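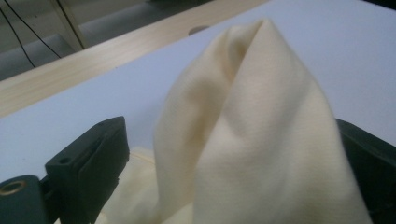

Rosaura Arango wrote to me that the word "soak" is used in the collection for at least three different things, and that a person who searches for it will be annoyed. She is right. I have added a field for it in this version, and the section about fields explains how to use it.

Larkilix: household notes on washing, drying and mending
Version 2

What is in it

Larkilix is a collection of 434 short notes which people wrote for themselves or for their families about the care of cloth at home. The notes come from kitchen notebooks, from the backs of calendars, from letters, and some from the inside of cupboard doors, where they were copied by hand. All of them are given in English. Where the original was in Spanish, the Spanish text stands beside the translation.

A typical note is very short. "Woollens in cool water, do not wring, dry on the flat." The longest has up to 900 words and is a complete letter from an aunt to her niece about how to keep table linen in a house near the sea. I left it whole. It has a long part about a neighbour's goat in the middle, and I was asked if I want to cut this, but the advice about salt air begins inside the goat part and cannot be taken out cleanly.

The collection is made for people who study everyday writing and household words. It may also be useful to teachers of English. I would not use it as advice for washing anything of value. Many notes recommend bleach where bleach will do harm, and two of them recommend petrol.

Where the notes come from

The first 200 notes were collected by Nidia Valderrama, who typed them during many years for her own interest and kept them in one very large text file. The others were sent in by readers after the file was put on the Ticona page. Every person who sent a note agreed that it can be shared. Names of family members were changed to initials, except where the writer wished to keep them.

Roxana Castaño translated most of the Spanish notes. Wen-hsiung Choi read all translations a second time and marked the places where he did not agree. These marks are kept in the data, in the field second_reading. Sometimes I think the second reading is the better one, but I have not changed the first.

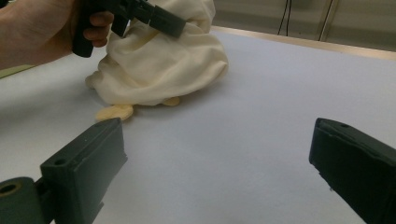

Fields

note_id: a number which does not change between versions. If a note was removed, its number is not used again.

text_en: the note in English. Spelling mistakes of the writer are kept. Mistakes made in typing are corrected when I could check them against the paper.

text_es: the Spanish original, if there is one. Otherwise the field is blank.

second_reading: another translation of a word or a sentence. It is blank when the two readers agreed.

task: one of wash, soak, dry, iron, fold, mend, store, other. A note can have more than one task. They are separated by a semicolon.

soak_sense: new in this version. The values are "before" (to leave the cloth in water before washing), "treat" (to leave it in something stronger, for a stain) and "rinse" (some writers say soak when they only mean a long rinse). When I could not decide, the value is "unclear". Please do not read it as "treat".

cloth: the word the writer uses for the cloth. I did not make these words uniform. One writer says "muslin" for almost everything which is thin.

source: notebook, letter, calendar, cupboard, other.

The file

There is one file, larkilix.csv, in UTF-8, with a comma between fields and double quotes around text. Line breaks inside a note are kept as real line breaks. Some spreadsheet programs do not like this and will show one note on several rows. If it happens to you, import the file through the menu and do not open it by a double click.

The older version had a second file in the Vakix format. It is not made any more. Aníbal Ccori has a small script which converts the csv to it, and he will send it if you ask him.

Known problems

Ironing is described in far fewer notes than washing. I do not know if people wrote less about it or if we simply received less.

The dates of the notes are mostly missing. Some can be guessed from the names of soap, but I preferred not to put guesses in a field.

The word "line" can be a washing line or a line of stitches. In the mending notes it is nearly always stitches. Two readers reported to me that their search for drying advice gave them a page on hems.

Measures are left as the writer gave them. A "cup" is whatever cup was in that kitchen.

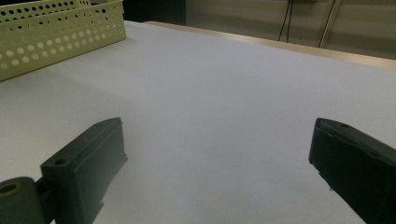
White tabletop, with a perforated basket in yellow-green.

Using the notes

You may copy, change and print the notes, also for sale, if you name the collection and the version. For the long letter please write first, as the family wishes to know where it appears.

Corrections are very welcome. Send the note_id, the field, and what you think it should say. Corrections which arrive before the end of July will go in the next version. The ones sent through the old Zurkix form did not reach me, so please send them again by the Ticona page.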